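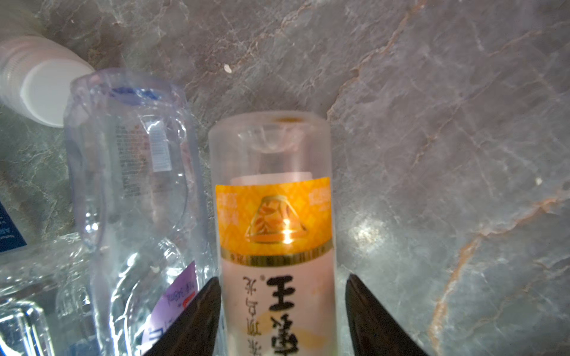
Fetlow Bottle Sorting Notes
Version 3, 25 December 2020

Summary

Fetlow is a set of written records about clearing empty plastic drink bottles from a worktop into a bin. It holds 2,259 records, one per bottle. The records are kept as plain text and can be opened in any editor or spreadsheet.

What is recorded

Each record gives the state of the bottle (whole, dented, crushed), whether the cap is on, the cap colour, the label colour and the way the bottle was lying. Brand is filled in only where it can be read without turning the bottle over. Otherwise the field is left blank. Barcodes are copied as printed, spaces included.

A bottle with its cap on counts as one item. A loose cap gets its own line and takes the number of the bottle nearest to it.

Labels in Chinese are entered in the original characters. Earlier versions also had an English column, but the spellings drifted and it was dropped in October.
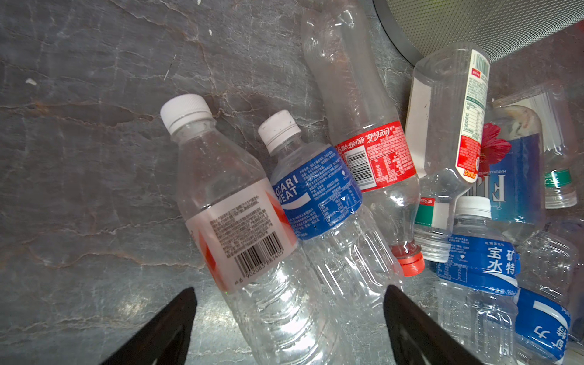 Pamum wrote to ask whether crushed bottles should be a separate group, as they take up less room in the bin and roll less on a smooth top. They also wanted the caps left on throughout, saying that mixed batches were hard to compare.

Both points are fair. Crushed bottles now have their own code, C. Caps stay as found, and the cap field can be used to filter.

Known problems

Some 63 records have no label colour, mostly where the label had slipped or torn. "Dented" and "crushed" were used loosely in the first batch, which has not been rechecked.
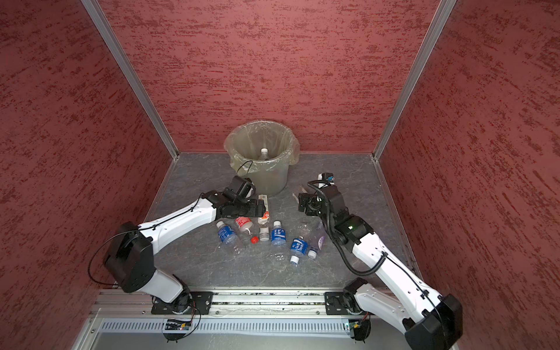

Bin entries follow the Podeck layout, with one line for the bin and one for whatever is in it. The liner is recorded as fitted or not fitted. A clear bag folded over the rim, as on the round bin against the back wall, is entered as fitted. Bottles inside are entered as upright or lying, so the one with the white cap goes down as upright. Anything still on the floor panel is left out of the bin lines.

Files

bottles.txt: main records
bins.txt: bin lines
codes.txt: list of codes
frota_old.txt: first batch under the old codes, kept for reference

Use

Free to copy and change. Please keep the version number with any copy, and send corrections with the record number and the field affected.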